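# Re-wrapping and re-homing a two-arm produce cell

I love this job! Fresh wraps make a cell feel new again, and the whole thing takes one quiet Friday morning. These are my steps for the Plolard cell, with both arms powered down at the wall.

1. Peel the old white wrap off each forearm and lower link. Cut away from the cables.
2. Wipe the links and check every cable loop at the wrist. It should swing freely through the full bend of the elbow.
3. Wind the new wrap from the elbow toward the wrist, overlapping by half. Wrinkles are fine – tight spots over a joint are not.
4. Power up, home the left arm, then the right. On ours the left wrist should read 2056 and the right 1305.

Now put the bin of produce back between the arms and leave both grippers empty. 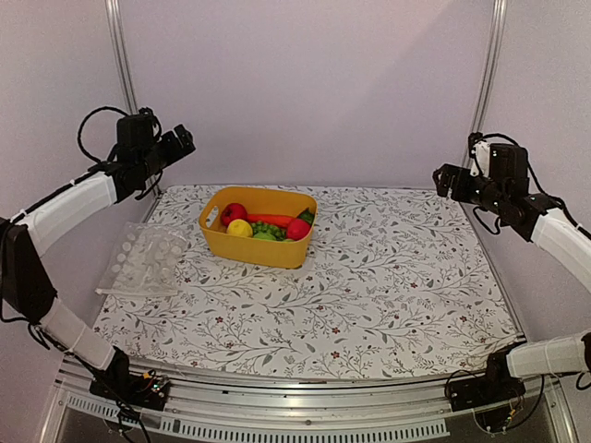

Do both arms need homing if I only re-wrapped one?

Home both. They share a start pose, and a small offset on one side shows up later as a missed handover.

Finish with a slow run at 100 cycles. Dorottya Rácz got 93 clean picks on her first go, then loosened one band of wrap at the elbow and ran it again. Save the new home values before you close the panel.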